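Drollus Bathroom Trials: What the Second Round Has Shown

Posted 23/10/2024

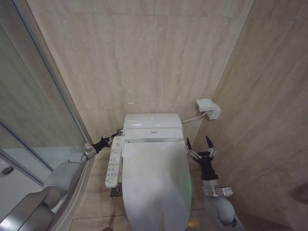

Background to the work

The Drollus project studies how a two-armed robot can learn household tasks in rooms that were never designed for it. The first round was carried out in kitchens and produced results that were respectable on open counters and poor in corners. The second round, which began in July, moved to bathrooms. I have been responsible for the evaluation plan in both rounds, and I set down here the main points of method and result for readers who have followed the earlier posts.

A compact bathroom presents the arms with difficulties that a kitchen does not. Both grippers must work at the sides of a fixture with a tiled wall behind it, a glass enclosure on one side and a second wall on the other. The lid and housing of an electronic bidet toilet are glossy and white, and they carry highlights and reflections. Our depth estimates were least reliable on such surfaces.

How the policy was trained

The training set consists of 2000 demonstrations recorded by operators who guided both arms directly. Each demonstration covers one short task, such as raising a lid, wiping the upper cover of the housing, or reaching toward a side control panel without touching it. The last of these was included on purpose. A robot that cleans near a panel of buttons must be able to keep clear of them.

We compared 3 versions of the policy. The first, which we call Itby, received camera views only. The second, Villanueva, received the same views together with the force readings at each wrist. The third combined these inputs with a rule that slows both arms whenever either gripper comes close to a surface. All versions were trained on the same demonstrations and for the same number of steps.

Results to date

Each version was given 80 trials, divided evenly among 8 tasks. Itby performed well when the target was matte and stood apart from the wall. On glossy lids it often stopped short, and on several occasions it closed the gripper before making contact. Villanueva corrected most of these errors. Once a fingertip met the lid, the policy treated the contact as more trustworthy than the picture and adjusted the approach.

The slowing rule gave a mixed result. It reduced hard contacts, as intended, but in narrow rooms an arm is nearly always close to something. Many trials ran past the time limit with no fault other than caution. We had expected some delay – the extent of it was a surprise to the whole group.

Points that remain open

The two arms still plan with too little regard for each other. When one gripper is occupied behind the lid, the other tends to wait in a position that later blocks its own path. A shared plan for both arms is being tested at the Flundton site, and early trials there are encouraging, although they are too few to report as a result.

Cords and small fittings near the wall are a separate concern. They occupy little of the camera view, and the present policy has no reliable way of marking them as things to avoid. We are adding demonstrations in which the operator passes close to them at low speed. The evaluation plan will be revised to score these cases on their own, and the kitchen tasks will be run again under the same scoring before the third round opens.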